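Ticket 137: Handover drops soft items when both arms let go at once
Project: Dabbas two-arm bench, Granddale shared workshop
Opened by: Ohemaa Abubakari
Status: Open, much happier than it was 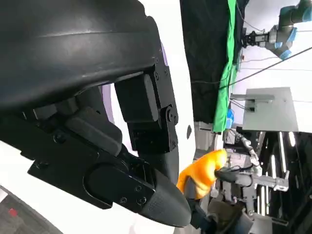 Problem as first reported: the left arm picks up a soft item, carries it to the middle and offers it to the right arm. The right arm closes, the left arm opens, and on a bad run the item ends up on the floor. Hard things (the wooden blocks, the tape reel) go across beautifully every time. Anything squashy is a lottery.

I've put everything in one place because the notes were spread over three threads and the back of a parts list. I'm so keen to get this one solved! Watching a handover go right is the best thing this bench does.

Setup when logged
Left arm on controller A, right arm on controller B, both talking to the old desktop under the bench. Grip force on both sides set to the default from the block tests. Handover script is the April version with no changes. Wrist view recorded on every run so we can step through afterwards.

What I tried, in order

1. Slowed the approach of the right arm to half speed.
No real change. The drops looked more graceful, I suppose. Put it back to normal speed.

2. Cleaned the fingertips with a damp cloth and let them dry.
Small improvement for the first few runs, then back to the same old thing. Worth doing anyway, they were filthy. I've added it to the start-up sheet.

3. Raised the grip force on the right side.
This made it worse, which I didn't expect at all. Stepping through the recordings, the item bulges out towards the left fingers as the right ones squeeze, and then it springs back when the left side opens. On two runs it shot out sideways like a bar of soap. Returned to default.

4. Looked at the timing properly.
And this is where it got exciting. The script tells the left arm to open as soon as the right gripper reports that it has stopped moving. With a block, stopped means gripped. With something soft, the fingers slow down so much on first contact that the controller decides they've stopped, and they're still closing! So the left arm lets go far too early. I printed the times from both sides and the gap is 124 milliseconds on a typical soft run. You can't see it by eye, but the item certainly notices.

5. Added a wait.
Crude fix: after the right gripper says it has stopped, hold everything for 250 milliseconds, then check the finger position again. If it has moved, wait again. If it hasn't, open the left. First run with this in place went across cleanly, and so did the next one, and I may have shouted a bit (sorry to the people on the laser cutter).

Results
108 handovers with soft items over two evenings, with the wait in place. 14 drops. Before the change I was losing close to half, so I'm delighted, but it isn't good enough to close the ticket.

I went back over the drops. Most of them share one thing: the left arm had picked the item up near its middle, so there wasn't much left for the right arm to hold. That's a picking problem and probably wants its own ticket. The others I can't explain yet.

Dead ends, so that you don't have to repeat them
Swapping the two controllers over made no difference. Neither did a shorter cable on side B. I also tried the thin foam pads from the Nisport kit on the right fingers. They grip well but peel off after a few runs, and the glue leaves a mess that takes longer to clean than the pads took to fit.

Side note on the Belard power supply
It cut out once in the middle of a session and both arms stopped where they were. I restarted it and it has behaved ever since. I don't think it has anything to do with the drops, but if it happens to you, please write the time in this ticket along with whatever the arms were doing.

Still to do
- Try picking nearer the end of the item and run the same test again.
- Make the wait a proper setting. At the moment it's typed straight into the handover script on line 137 (same as the ticket number, which pleased me more than it should have).
- Check that the wait doesn't upset the block handovers. I only ran a handful and they were fine.
- Ask on the Dabbas list whether anybody has read motor current for this. If we could feel the squeeze directly we could throw the timer away – I'd love that.

If you get to the bench before me, the changed script is saved as handover_wait in the shared folder and the old one is next to it. Please leave the grip force alone on both sides until I've done the second set of runs, and add your drops to the same sheet as mine.

Ohemaa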